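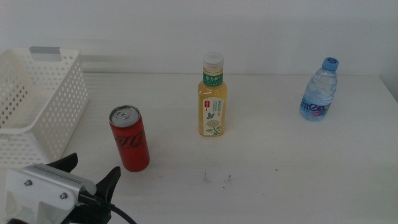
What size basket do I need for drinks on a shelf or in a fridge?

Measure the inside depth of the shelf first, then choose the largest basket that leaves a finger's width at the back. Drinks are stored upright, so the height of the basket matters less than the floor area.

Stolstead Perforated Storage Basket, White

Category: Kitchen & Pantry > Baskets and Bins

The Stolstead is a rectangular, open-topped plastic basket with rows of small round holes in the sides and a handle cutout in the rim. It is made for the mixed drinks that collect on a counter or the bottom shelf of a pantry: a slim can of cola, a bottle of tea, a small bottle of water. These do not stack and they do not line up well on their own. In a basket they stay together, and the whole lot can be pulled forward when you want something from the back.

The holes let air move around the contents. They also make it easier to see when you are running low without taking the basket down. The rectangular shape means two baskets can stand side by side with little space lost between them.

Using it for drinks

Put tall bottles at the back and slim cans at the front. Screw-cap bottles that have been opened should stand upright and go in the fridge, following the directions on their own label. Small water bottles can be laid on their sides if the caps are tight — a single layer is best, as a second one tends to roll when the basket is pulled out.

The basket also works for jars, snack packets, dishcloths and cleaning bottles. It is not meant for loose rice or flour, which will come through the holes.

Care

Wash by hand in warm water with ordinary dish soap. A soft bottle brush gets into the perforations. Let the basket drain upside down before it goes back on the shelf. Do not use scouring powder on the white finish, and keep it away from the stovetop and oven.

Ordering

Sold singly or in a carton of 12. The carton is meant for offices, break rooms and small shops, and is packed with the baskets nested. Orders of 100 or more are shipped from the Wevach warehouse and need a delivery address with someone present to sign. Single baskets go out by regular parcel.

Unused baskets can be returned in their original packing. If one arrives cracked, keep the carton and write to the Fisau service desk with your order number — a replacement is sent without waiting for the damaged one to come back.

Tags: storage basket, pantry, drinks, white plastic

Share | 2 comments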